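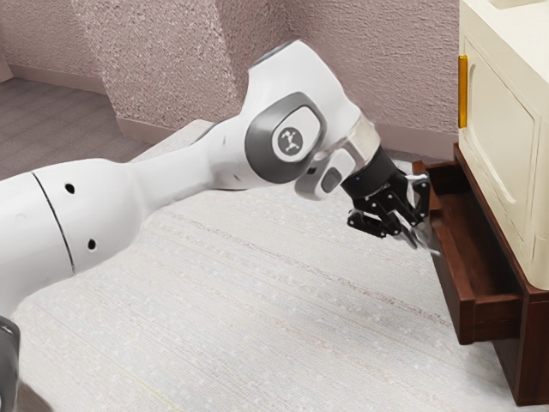 Arm beside the cream cabinet, dark base.

Brellton Women's FC – pre-match ground inspection
Inspected by: Nesrin Tekin
Date: Dec 21, 2025

1. Pitch surface. Pass. Divots at the Vidal Road end filled and rolled. Some wear in the six-yard box, within limits.

2. Goals and nets. Pass with comment. Frames anchored and level. Two net clips missing on the north goal, replaced before sign-off.

3. Corner flags. Pass. All posts at regulation height, no sharp tops.

4. Perimeter barrier. Fail. Section 6 moves under hand pressure at the base plate. Standing area behind it to stay closed until the bolts are renewed. Passed to Hugo Valcárcel.

5. Floodlights. Pass. Full output held for the test period. Emergency lighting in the tunnel also tested.

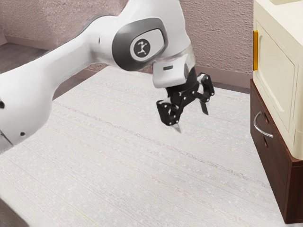 Wrist joint, grey cover with round badge.

6. East terrace. Pass with comment. Capacity stays at 300. Handrail paint flaking on the lower steps – cosmetic only.

7. Exit gates. Pass. Gate 2 stiff but opens fully. Grease hinges in January.

8. First aid room. Pass. Stretcher and defibrillator present, pads in date.

9. Dugouts. Pass. Loose seat in away dugout tightened.

Items still open: barrier section 6, Gate 2 hinges.
Re-inspection of item 4: Rodrigo Benítez, before turnstiles open.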